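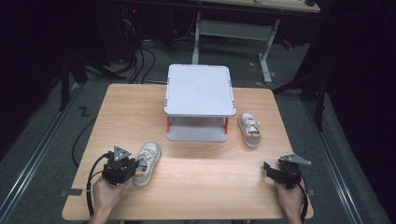 Trostden, August 29, 2026

Hetholm two-tier shoe stand, small, white with orange legs

I've been selling these little stands since April and I still get asked the same thing every time one goes out on the counter: is it really for shoes? Yes! It's for shoes. You can put a plant on it if you like (my neighbour Lindsay Hoani has hers in the bathroom with the spare loo rolls on the bottom), but it was made to get a small pair of trainers up off the floor, and that's what I use mine for.

What you're getting is a squarish stand with two white shelves, one over the other. The top is flat with rounded corners, so you won't take a lump out of your shin going past it in the dark, and there's another shelf underneath. The legs are an orangey red. I wasn't sure about them when the first box came in, I'll admit, I thought they'd look like something out of a nursery. They've grown on me, and next to plain white trainers with that bit of orange at the heel they look rather smart, as if somebody had planned it.

Size

Small. Please read that twice, as most of the returns I've had were from people who wanted it for the whole family's boots. It will sit happily on a table, which is where mine lives when I'm cleaning shoes. One little pair goes on the top shelf side by side, and a second little pair goes below if they're low ones. Ankle boots are fine on top and hopeless underneath. Wellies, no.

If you've got grown-up feet in the house you want the Hetholm Long, and I don't keep that in stock, but I can order it in with the next delivery.

Putting it together

It comes flat in a box with a sheet of drawings and no words. Do the bottom shelf first. I did the top first and had to take it all apart again, muttering. The legs want a good firm push and you should hear them go home. Check all the corners before you load it up, and if one feels springy, pull that leg out and try again. No screwdriver needed, no glue.

Warrick Bolger bought two and wanted to stack them. Don't, they aren't made for it and the upper one slides about.

Looking after it

Wipe it down with a damp cloth and a drop of washing-up liquid. Knock the mud off the shoes before they go on, obviously, but if some dries on the shelf just leave a wet cloth over it for a bit and it'll lift. I wouldn't use anything scratchy on the white. I wouldn't keep it outside either, and I wouldn't stand it hard up against a radiator.

A word about white trainers while I'm here, as people who buy the stand nearly always ask. Laces out first, and soak them in a mug. Soft brush for the uppers, an old toothbrush for the groove where the sole joins on. Stuff them with kitchen paper and let them dry slowly with plenty of air round them. I sell the Sirden brush too, it's a nice one, but any soft nail brush will do the job.

The bits and pieces

Stock number 878
Two shelves, legs, corner pieces and drawing sheet in the box
White with orange-red legs (only colour I carry, there was a green but it's been dropped)
Spare corner pieces can be had on their own, ask for the Hetholm small set

I've 23 of them on the shelf as I write this and more on order. Collect from the shop or have it posted, the box is light and goes as a small parcel. If you're coming in for one, Sum-yee Chang is on the till in the mornings and she'll have it wrapped before you've found your purse.

Returns are fine as long as it's clean and all the parts are there. If you've lost the drawings, don't worry about it, I've got a drawer full. Just pop the legs in a bag so they don't rattle about and mark up the white shelves on the way back to me.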